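Thread: long things in short drawers. Notes from redoing the storage in the back room, posted as I go. 25/08/2020

The problem. The Plurnareo cabinet has shallow drawers with a usable inside height of 40 mm. Fine for small parts. Bad for anything long, which ends up diagonal and then blocks everything under it.

A diagonal item takes the footprint of its bounding rectangle. Put a narrow object corner to corner and the whole drawer is spoken for, even though most of the floor is bare. Two diagonals crossing each other and the drawer no longer closes.

First attempt was the Canpolat insert, the one with fixed channels. Channel length is 168 mm. Anything longer rides up over the end wall and sits at an angle. The tray is well made but I bought it without measuring the contents. My error. It's now in the desk holding pens and does that well.

Second attempt: loose dividers, cut to the drawer and set parallel to the long side. No fixed ends, so length is limited only by the drawer. The dividers drift when the drawer is shut hard. A strip of rubber matting underneath stopped most of it.

Sorting rule, after some trial: sort by length first, then by width at the widest point, and only then by what the thing is for. Sorting by purpose first gives you a neat list and a drawer that jams.

Measure width at the widest point. I measured at the middle on the first pass and several lanes came out too narrow. Had to pull the dividers and redo them.

Long dark pieces are the awkward group. They disappear against the drawer floor, and with two in one lane it's hard to see where one stops. I lined those lanes with plain white paper. Cheap, replaceable, and you can write the lane label straight on it.

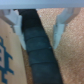
A reply asks why I don't just hang the long stuff on a wall rail and skip the drawers altogether, as rails are faster to load and you can see everything at once.

Fair question. I had a rail, from Trargate, until last November. Two complaints. Dust, and the hooks were set at a fixed spacing, so anything without a hole or a lip needed a clip of its own. The clips ended up costing more than the rail. If all your long items have a hole in one end, get the rail.

Same reply suggested standing them upright in a tall bin. Works for stock you use up. For things you need to find again it means lifting out a handful every time, and the short ones sink.

Current layout, top to bottom: short and narrow, short and wide, long and narrow, long and wide, and the bottom drawer for whatever hasn't been measured yet. Five drawers, so no spare. The bottom one is fuller than I'd like.

Alternate direction for tapered items — wide end front, then wide end back. Two of them side by side then fit in a lane that would be too tight with both facing the same way. Doesn't work for anything with a sharp end, those all go point to the back.

Labels: Evel paper tape, black marker, on the top edge of the drawer front. I tried printed labels on the face and they rubbed off where the hand goes. The tape peels clean when a lane changes.

Still open: whether to raise the runners on the lowest drawer to get more height. The side holes look evenly spaced but I haven't put a gauge on them yet. Will post the measurement when I have it.

Contact | © 2020 All rights reserved | Back to top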